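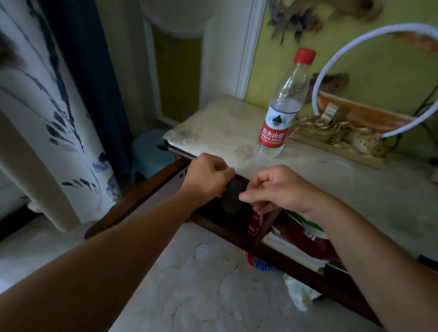 Home | Premises | Inspections | Forms | Contact

Drawer and Countertop Inspection: Durdale Reception Rooms
Reading time: 3 minutes

Inspection date: Oct 20, 2024
Inspector: Piret Lepik
Reviewed by: Emil Hofstetter
Form 36, Unit 104

1. Drawer opens by hand and can be pulled out from under the counter.
Satisfactory.

2. Drawer contents sorted and suitable for storage.
Action required. Papers, a small packet and assorted items are kept together. Papers are to be moved to the office cabinet.

3. Floor beneath drawer clear.
Not satisfactory. A crumpled white plastic bag is to be removed. The blue cloth hanging under the drawer is to be taken down and stored elsewhere.

4. Countertop clean.
Not satisfactory. Smudges and faint stains on the surface. Clean with a mild, non-abrasive product only.

5. Drinks kept away from papers and open drawers.
Action required. One water bottle on the counter, cap in place. Staff are reminded of the August notice.

6. Display items stable.
Ornament stand to be checked for stability at the next visit. Refer to A. Huenchumán before moving it.

Items 2 to 5 are to be closed within 3 working days and reported to the Premises Office, Room 148.

Related items
Durdale: Door and Window Checklist
Troltdale: Storage Room Inspection
Hasthorpe: Kitchen Surfaces, Comments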